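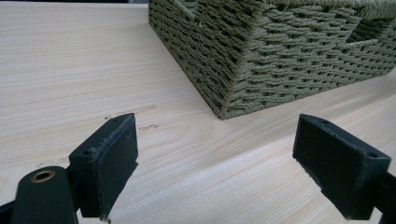 A woven storage basket on a light wood tabletop.

Platard Adds Hand-Painted House Number Plaques to Its Custom Line

GRANDBY – Platard, a maker of hand-painted goods for the front of the home, will begin taking orders in June for custom house number plaques. The plaques are painted to order in the company's Grandby workshop and can carry a house number, a street name, a family name or a small painted picture chosen by the customer.

The new plaques join the company's painted doorbell surrounds, garden stakes and porch signs. Customers have asked for a matching number plaque for several years, and the workshop filled 796 orders for porch signs last year, many of them with a note asking whether the house number could be added. Until now the answer was usually no. The lettering on the porch signs is too small to be read from the street, and the signs are meant to hang under a roof.

The plaques are made for outdoor use. Each one is cut from cedar, sealed on all sides, primed, painted by hand and finished with three coats of clear exterior varnish. Mounting holes are drilled before sealing so that water does not get into the bare wood. Brass screws are included. Customers with brick or stucco walls will need to buy their own anchors, and a drilling template is printed on the inside of the shipping box.

There are two shapes. The Kowalczyk is a long rectangle with clipped corners and holds up to five digits in a single row. The Puvow is an upright oval with the number in the center and room for a picture above or below it. Both can be ordered in any of the company's standard background colors, which are cream, barn red, slate blue, moss, black and a warm gray. A customer who wants a color matched to a front door or shutters can mail in a paint chip. Color matching adds a week to the order.

Pictures are painted from photos sent by the customer. Birds, dogs, garden flowers and boats have been the most common requests on the porch signs, and the painters expect the same for the plaques. A clear photo taken in daylight works best. For pets, the workshop asks for one photo of the face and one of the whole animal, so that markings on the legs and back come out right. Portraits of people are not offered.

Before any paint goes on, the customer receives a pencil layout by email showing the spacing of the digits and the position of the picture. Changes at this stage are free. Once the layout is approved the order goes on the painting schedule, and changes after that point may mean starting over with a new blank.

"We wanted a plaque a delivery driver can read from the curb," the company said in a statement. "The first samples had fancy numerals and they looked nice up close, but you couldn't tell a 3 from an 8 across the yard. The ones we are selling now are plainer and a good deal taller."

Digits are painted in one of four styles, all of them with a thin shadow line that helps them stand out at dusk. Reflective paint is available for the digits only. It has a slightly grainy look in daylight – customers who are unsure can ask for a painted sample chip before ordering.

Orders will be accepted through the Platard website and at the workshop counter. The first painting schedule is limited to 1529 plaques, and when it is full new orders will be placed on a waiting list in the order received. Most plaques are expected to ship about four weeks after the layout is approved. Orders placed as gifts can be sent directly to the recipient with a handwritten card and no price slip.

The company will also repaint plaques it has made. Customers who move can send theirs back to have the old number covered and a new one painted, with the picture left as it is. The repaint service does not cover plaques from other makers.

Care is simple. The plaques can be wiped down with a soft cloth and water, and should not be pressure washed. In full sun, a fresh coat of exterior varnish every few years will keep the colors from fading.

About Platard

Platard makes hand-painted signs, stakes and porch goods in Grandby. All painting is done on site. The workshop counter is open weekday mornings from 9 a.m., and custom orders are welcome by phone, by email or in person.

Media contact: Platard press desk, Grandby workshop. Photos of finished plaques and color charts are available on request.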